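Skorkau cell: wrist camera set up again in the simulator

The Skorkau cell went back into use on 2026-06-05 after its wrist camera was set up again from scratch. The simulated copy of the cell was done first, and the values were then carried over to the arm on the floor at Tundmont. Anyone running jobs from an older copy should fetch the new settings before the next run.

The fault showed up as a sideways miss at the end of each approach. Far from the part the error was too small to matter. Close in, the fingers closed to one side of centre and the grip check failed. The joint zeros were tested first and found good. The cause was the camera offset in the tool file, which still held the figures for the old Degefa bracket. The new bracket sits 14 mm further forward.

Close views are the hard case for this camera. When the target runs past the border of the view, the pose finder has only a few edges to work from, and a tile seam can be taken for an outer edge. We tune on a puzzle cube in the simulator for that reason: it has strong seams, flat colours and rounded corners, and it fails early if the offset is wrong.

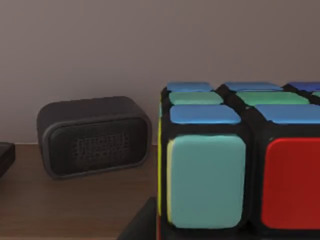
The near limit has been changed as well. Below it the arm now holds the last good pose and finishes the move on joint position alone. The old limit let the pose finder keep updating all the way in, so a bad reading in the last few steps went straight to the wrist.

Checks were run as follows. We used 178 approaches in the simulator, spread over four start heights, with the lighting left fixed. The arm was then run at low speed on the floor with the same start heights. The grip force was not touched.

For those who look after the cell:

Load the tool file named Vellavov and delete the local copy.
Home the arm before the first run, with the fingers open.
If the bracket is taken off for any reason, repeat the offset routine.
Do not edit the near limit by hand. It is read from the tool file at start-up.

The cable clip behind the wrist is worn and will be changed in August. Until then, check that the camera lead is free at full wrist turn.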